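## 4.2 What happened to the shared job queue

I should say up front that I expected the queue to be the boring part of this study. We had one scheduler, Lumomov, running at both the Getcombe and Pemville offices, and my plan was to spend a paragraph on it and move on to permissions. Then the logs came back and I ended up living in them for most of June.

Quick recap of the setup (the full version is in Section 3). Each office had its own server, and both servers pulled work from a single list. Jobs were anything people wanted done in the background: invoices turned into PDFs, nightly backups, scanned mail sorted into folders. Asmaa Metwally wrote the connector that let the old Ezzat records system drop its jobs into the same list, and without her patience with its date formats we would have had nothing to measure at all!

We sampled 2,000 jobs, split evenly between the offices. I went in thinking that long jobs would be the trouble, the big backups hogging a server while everybody's invoices sat there waiting. Pemville did look like that. Getcombe didn't. Over there the waits piled up behind tiny jobs, mostly scans, which came in bursts right after the mail was opened. Each one took hardly any time to run, but the scheduler checked the user's rights again for every single page, and those checks added up to more than the work itself.

Cristóvão Coelho suggested grouping jobs from the same user and checking once per group. I was skeptical (rights can change mid-group, and I've been burned by that before), so we capped groups at eight jobs and tried it at Getcombe first. The median wait dropped from 6 minutes to 2. Pemville got the same change later and barely moved, and I now think that's fair enough, given how few small jobs it handles.

A word on priorities. Users could mark a job as urgent, and at the start almost everyone did, almost always. Fadwa Naciri went through the urgent jobs by hand and found that plenty of them were for reports that weren't opened until the next day. We talked about taking the button away and decided against it. What we did was show people the expected wait before they clicked, and the share of urgent jobs fell at both sites. I can't separate that effect cleanly from the grouping change, which went live in the same stretch, and Cyril Kershaw was right to grumble about our timing.

One loose end is retries. Lumomov retries a failed job right away, at the front of the line, so a broken job can hold up the healthy ones behind it. Moving retries to the back would be an easy fix, but it would also change the order of the Ezzat records, and the connector depends on that order. Fadwa Soliman is working on a version that keeps a separate line for retries. Our numbers in Section 5 all use the old behavior.
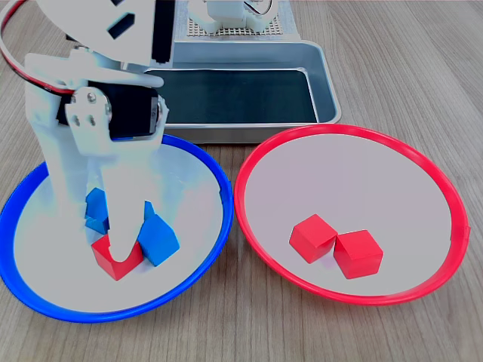
**Figure 3.** White robotic arm with its fingertip on a red cube in a blue-rimmed plate.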